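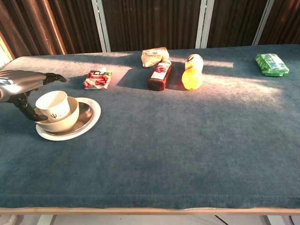

Poltarstead Extends Reuse Center Hours Through June

The Town of Poltarstead will keep its household reuse center open four extra hours each week through the end of June, following a spring in which residents dropped off more goods than the site could sort during its regular schedule.

The center, located on Barbosa Street, accepted 1,025 loads of household items over the past season. Kitchenware and small furniture made up the largest share. The added hours will fall on Sunday afternoons, when many residents had asked for access.

"People want to bring things in on the weekend, and until now they found the gate closed," said Marloes Desmet, director of public works. "The new schedule should also shorten the line on weekday mornings."

Items in good condition are offered free of charge to residents of Poltarstead and the neighboring village of Sokum. Over 42 percent of the goods received this spring went to new homes within a week. Chipped glass, mattresses and appliances with cut cords are not accepted.

The town council approved the extension by voice vote. Funding will come from the existing solid waste budget, and no change to the annual permit fee is planned. Households without a permit may purchase one at Town Hall or at the center's front desk.

Kaisu Kokkonen, who manages the site, said that 58 additional parking spaces will be available on Sundays through an agreement with the Provness Business Park next door. Visitors using that lot should enter by the north driveway and walk through the side gate.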